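Hernavbridge bench book, March, 10.45 am

Jewellery sorting, second layout. Lorraine Rudd's list has three groups: strands, rigid pieces, smalls. Strands get laid straight before anything else is moved. Rigid pieces go in next, smalls last, into the lidded tin from Carrillo.

Tangles take up to 20 minutes if pulled from the middle. Work from a free end. Cosmin noted the same in the Vatard set, entry 9.

Lining colour matters for smalls. Grey felt hid two backs last time; lost 100 mm under the seam, found by touch.
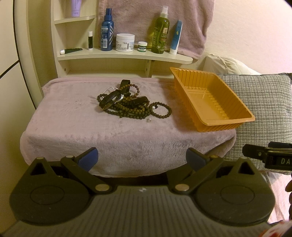 Starting order for the mixed pile is still open. Lorraine wants the watch out first, as its leather strap sits in among the dark wooden beads and will drag them. I would take the thin pearl string, which already runs out to the left. The silver stud is easy to miss on pink plush, so it goes in the tin before the orange tray is touched.

To do: ask Plomthorpe for a shallower tray. Relabel tin.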